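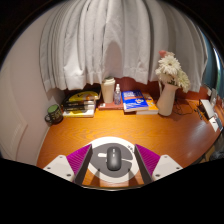
Si el ratón va con el pulso de la muñeca, la alfombrilla pequeña sobra y la grande estorba, preguntaba una alumna del grupo de tarde, y de ahí arranca el apartado 3.

3. El ratón y su alfombrilla

El ratón se maneja con el antebrazo apoyado en la mesa. La muñeca queda recta y el codo cerca del cuerpo. Con una alfombrilla redonda de unos 200 mm de diámetro basta para el trabajo de oficina, siempre que la velocidad del puntero esté bien ajustada. Si hay que levantar el ratón a menudo para llegar al otro lado de la pantalla, se sube la velocidad antes de cambiar de alfombrilla.

Colocación:
Ratón a la altura del teclado, sin estirar el brazo.
Alfombrilla plana sobre la mesa, sin papeles debajo.
Tazas y vasos al fondo - nunca en el recorrido del brazo.

En un tablero de madera con brillo conviene usar alfombrilla. Algunos sensores ópticos pierden precisión sobre superficies barnizadas. También hay que mirar los reflejos: si molestan, se gira la mesa o se baja la persiana.

Ejercicio para el viernes: medir el puesto propio con la ficha Arnham (aula 85) y anotar la distancia entre el borde de la mesa y el ratón. Quien use la mano izquierda rellena la misma ficha, con los lados cambiados.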